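Bench notes, round table cell: house rules for block stacking
4 min read
March | Milagros Iturra

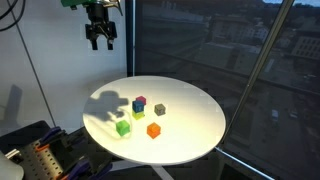
Cubes out on the round table, blue on yellow-green, gripper open overhead.

Writing this down while it's fresh, because Horacio and I have now had the same argument twice and I'd like us to stop! The Plokotlow write-up needs one set of rules for stacking runs, and what we've got is his set, my set, and whatever the Arancibia people scribbled on the whiteboard before they went back to Pramolbridge.

First one, and I'm not budging on it: a stack only counts as a stack once the gripper has let go and backed off. Fingers open, nothing between them, arm clear of the top cube. Horacio was scoring on contact, and I get why (it's quicker, and the log already has a timestamp for it), but we've both watched a cube come away with the fingers. So, open and clear, then a 5 second wait, then score. If it topples during the wait it's a fail. No arguing with the timer.

Second, speed. Anyone with a hand over the table means the arm is paused at the controller, and I mean paused, not sitting there between moves looking harmless. I caught myself reaching in this afternoon to nudge a cube. Bad Milagros. Somora's site rules already say this, by the way, so we're not inventing anything, we're just being reminded of it.

Third is light, which I hadn't thought of as a rule at all until I looked at the table properly. With the sun on it the top goes a pale yellowish white and the arm throws a great big shadow on the left side, right over by the green cube. Colour thresholds set under the ceiling lights won't necessarily hold up against that. I'd like a note on every run saying what the light was doing. A word or two is plenty: "sun on table", "overcast", "blinds down". Horacio wants a meter reading as well. Fine, if he finds the meter.

Cube placement: keep them apart at the start unless the run is meant to be a cluttered one. The magenta tucked in behind the stack is a cluttered layout as far as I'm concerned and should be logged that way.

We're at 2,660 logged attempts and I don't want to rescore the lot. Proposal is we pull 50, score them both ways, and see how far apart we land before deciding anything.

Still to do: print the pause rule and stick it by the controller, ask Arancibia whether their wait time was the same as ours, recheck the orange threshold.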